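4. Perception and Planning for the Wiping Task

The first version of our planner treated the counter as a flat rectangle with nothing on it. That was fine in simulation. On the real counter the arm would have swept the cloth straight through everything standing there, so most of the spring went into giving the planner a map of what it must not touch.

We build the map from the wrist camera before each run. The arm stops at five viewing poses, and the depth images are merged into one height grid. Any cell higher than the counter plane is marked as an obstacle and grown outward by a margin. Kiprono Mohamedi wrote the merging code and I wrote the planner that reads the grid. We call the whole package Hullness.

Clear bottles were the main problem. The depth sensor sees through them or returns nothing, and at first we filled missing cells with the height of their neighbors, which erased the bottles from the map. Now a missing cell counts as occupied unless at least two views agree it is free.

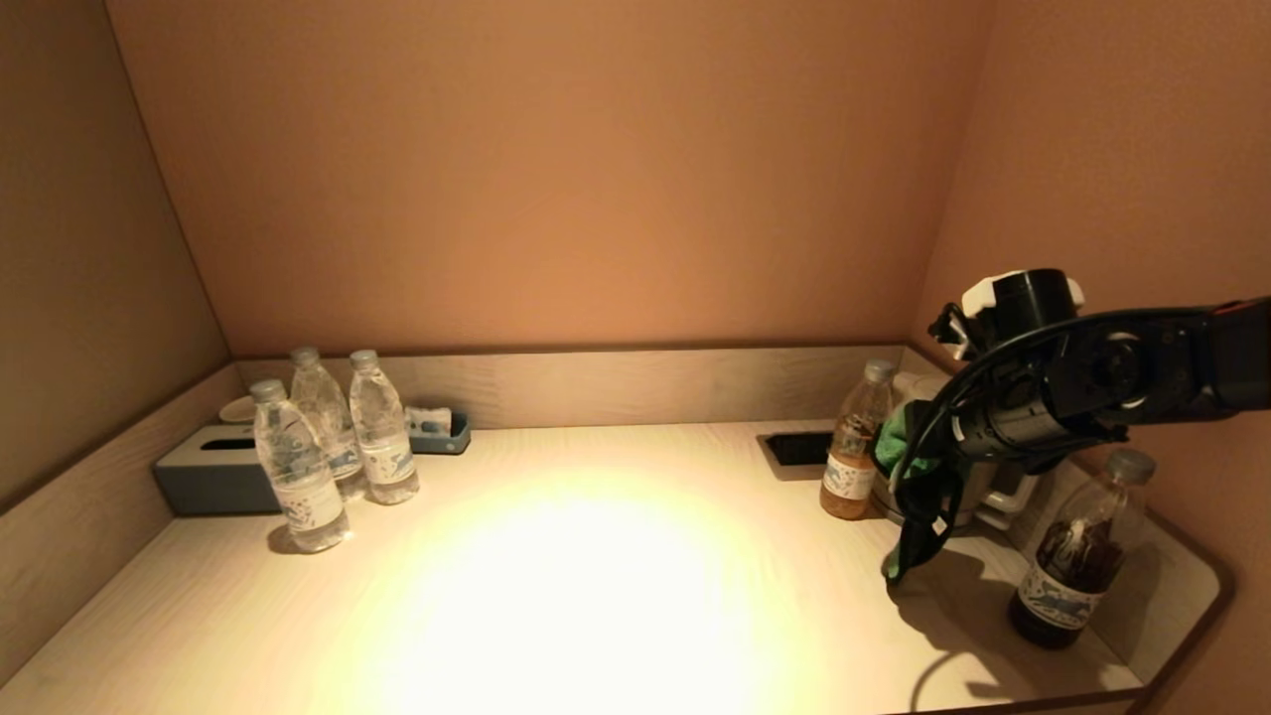 Figure 3. Gripper holding the green cloth above the counter, with water bottles at left and tea bottles at center and right.

Glare is still not solved. The light over the counter makes a bright patch in the middle, and the color segmentation often labels it as an object. We lowered the exposure and ignore color where depth is good - this helped, but some runs still leave a gap in the wiping path.

The path itself is simple back-and-forth strokes over the free cells. The cloth hangs below the fingers and swings, so we treat it as a cylinder wider than the gripper. A smaller cylinder gave better coverage but brought the cloth too close to the bottles. Planning takes around 500 milliseconds on the lab computer, and we replan only if the grid changes between strokes.

4.1 Remaining work

The rounded corner of the counter is still handled as a square one, so the last stroke can run past the edge. We plan to fit the outline from the depth data and have that merged by June. The margin is also one fixed value for all objects, and it should depend on height.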